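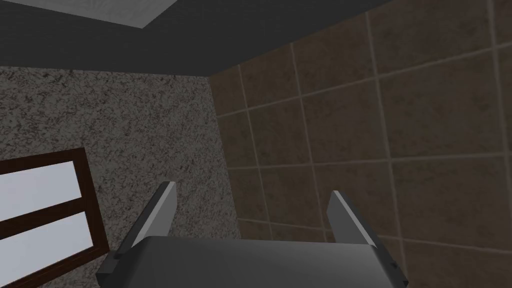
Did Anton Petkov's years at the mission clinic change what he believed? They changed what he preached about, and there is less evidence than people think that they changed anything deeper.

Search this site
Enter keywords
Go

Student project report
Religious Studies seminar
Stojan Ristić
Dec 9, 2021

What I set out to do

Petkov was a pastor who taught church history at the seminary in Plokent, left his post, and went to work at a clinic in the hill town of Mumel. The usual story is that he found his real faith there. His admirers repeat it in sermons and on the back covers of his books. I wanted to see whether his own writing supports it.

I read his collected sermons, the published part of the Mumel diary, and the letters kept in the Stindero reading room. The letters run to 4,000 pages. I did not read all of them. I read the ones from the two years before he left Plokent and the first four years at the clinic, and I skipped anything that was only about money or shipping.

What the sermons show

The Plokent sermons are long and full of references. He likes to set one Gospel against another and then leave the problem open, which must have been hard on the people in the pews. The Mumel sermons are short. He talks about bread, fever, debts and a bridge that keeps washing out. If you read only these, the story of a changed man looks pretty solid.

I have doubts. He was preaching in a language he had learned as an adult, to people who had walked a long way and had to walk back. Anyone would cut the footnotes. A shorter sermon tells us about the listeners at least as much as it tells us about the preacher.

What the letters show

The letters are where the usual story gets shaky. In June of his second year at Mumel he wrote to his sister that he still could not say the line about the resurrection of the body "without my fingers crossed." He had written nearly the same thing to her from Plokent. His views on miracles, on prayer for the sick and on who wrote the Fourth Gospel stay where they were. He asks for new books on all of these and complains when they come late.

One thing does shift. Before Mumel he treats doubt as a job, something a scholar is paid to have. Later he writes about it as a private habit he would rather keep away from patients. I am not sure whether to call that growth or just good manners. His biographers call it humility -- a word he never uses about himself in anything I read.

The diary problem

Most of the quotations people love come from the diary, and the diary is the source I trust least. Petkov revised it for print when he was old and already well known. The famous entry about the night he "stopped arguing with God" has no match in the letters from the same weeks, which are about a broken stove and a shortage of quinine. He may have kept it to himself. He may also have written it later. The original notebooks would settle this, but they are not at Stindero and the catalog does not say where they went.

We use cookies to improve your experience. By continuing to browse you accept our cookie policy. Accept / Manage settings

Limits of this project

I worked in translation for 3 of the sermons, and I had no access to the clinic's own records. I also started out annoyed by the back covers, and a reader should keep that in mind. My instructor pointed out that a man can change without telling his sister. That is fair, and I have no good answer to it except that the people who claim he changed should have to show where.

Sources used

Petkov, Sermons from Plokent and Mumel
Petkov, Mumel Diary (the author's revised edition)
Petkov family letters, Stindero reading room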